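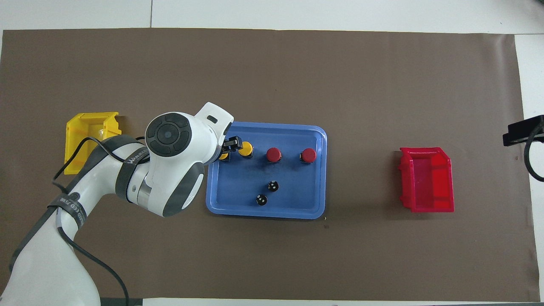 From: Lieven Jacobs
To: small-arms list
Date: Sunday, March 8, 2020
Subject: Re: Fondavach sorting kit, worth the money?

Suryani Ngau wrote:
> Has anyone on the list used the Fondavach sorting kit with their own arm?
> We have a white six-joint arm at Purba that sits idle most afternoons, and
> I would like to use it for teaching new starters. The seller says the kit
> works with any two-finger gripper and that you can be up and running in a
> morning. I have heard that sort of thing before.
>
> What I would like to know is
> - what you get in the box, and what you have to find yourself
> - whether the software is any use or whether you end up writing your own
> - whether the parts stand up to being dropped
>
> We would buy two if it is decent. The other one I have been looking at is
> the Wundness set, but they want a yearly fee for it.
>
> Suryani

Hello Suryani,

We have had one since July, so I can answer most of this.

In the box you get the mat, a blue tray, open bins in yellow and red, a bag of small cylinders with coloured caps and a few dice. There is also a printed booklet of 23 pages and a licence code for the software. You do not get an arm, a gripper, a camera or anything to hold a camera up with. The web page does say so, but low down, and one of our people had already promised a demo before he read that far.

The basic exercise is to pick the capped cylinders out of the tray and put each one in the bin of its own colour. The dice stay where they are. They are only there so that the arm has something to leave alone, and they do that job well. Our first attempt at a program went for a die straight away and took it to the red bin. The booklet has 13 exercises in all and I would say the first 6 are worth doing as written. After that they get repetitive and we made up our own.

On the gripper question, "any two-finger gripper" is a bit generous. The cylinders are short and the caps are shiny. With bare metal fingers ours slipped on the caps about as often as they held. Rubber pads fixed it. You also need fingers narrow enough to get between two cylinders standing near each other, or you knock the neighbour over on the way down. Check yours before you order.

The bins are light. If the arm brushes one it will slide, and then every drop after that is off. We put a bit of double-sided tape under each. I have told Fondavach this and they said they would think about a heavier version, but I have not seen one.

The mat is good. It is big enough to cover our whole bench top bar a strip at the edges, it lies flat and it does not throw light back at the camera. The bins and caps do. The bin walls let light through and you get bright spots on them under ceiling lamps, which upset the colour finding until we turned one lamp off. If you sit near a window, expect to set the colours again in the afternoon.

Software. It is called Over, and it is the weak part. It does two things, finding coloured caps from a camera overhead and sending the arm a list of points to visit. The first works once the lighting is settled. The second had drivers for only three makes of arm when we bought it and ours was not one of them. We wrote our own link, which took two of us the best part of a week. So no, not a morning. If your arm is on their list it may well be quicker. Ask them for the list in writing, as the one on the web page was out of date when I looked.

One thing the booklet leaves out is cables. If yours run along the outside of the arm as ours do, strap them down at the wrist and again lower down, and leave enough slack for the wrist to turn. Then run the arm by hand at low speed to both bins and back before you let a program do it. A loop of cable will catch the lip of a bin quite easily.

Wear and tear: the cylinders have been dropped on a hard floor plenty of times. One cap has cracked and the rest are fine. The tray has picked up marks but nothing that matters. A spare bag holds 20 cylinders and came within the week. I would add one to the order, more for the ones that roll under cupboards than for breakages.

I have not used the Wundness set, so I can't compare. The yearly fee put us off as well – we only run the course twice a year.

Would I buy it again? For the mat, the parts and the first half of the booklet, yes. I would treat the software as a free extra and plan to do without it. I would also buy one kit first and leave the second until you have it talking to your arm.

I can send you our link code if it helps. It is not tidy and the comments are in Dutch. Let me know which controller you have and I will tell you whether it is worth your trying.

Regards,
Lieven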